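Gripper budget, second pair or spares?
gchaudhary
Posted in December
Budget left is 2248. Ornix quote 95 per set of finger pads, Olano 80 for the same size. I'm inclined to buy a second pair of handheld grippers and skip the spares.

serpil_k
Disagree. Pads are what stop work here. We got through 14 sets last year, mostly foam wear. Basket and cup tasks are hard on the edges.

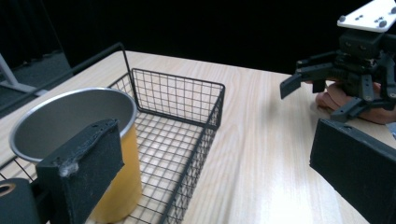

m.oral
Does the Olano pad fit the Ornix finger without drilling?

serpil_k
The hole spacing matches, but you need the longer screws, sold separately.

gchaudhary
Then the saving is small. Two-handed tasks still need two working units, and a printed arm takes us most of a day to replace.

dilekb
Print the arms in advance and keep them in a drawer. Filament is cheap. I'd put roughly a third into pads and leave the rest until Heydari publish their new price list.

gchaudhary
Their last list was two months late. Ordering pads from Olano, undecided on the rest.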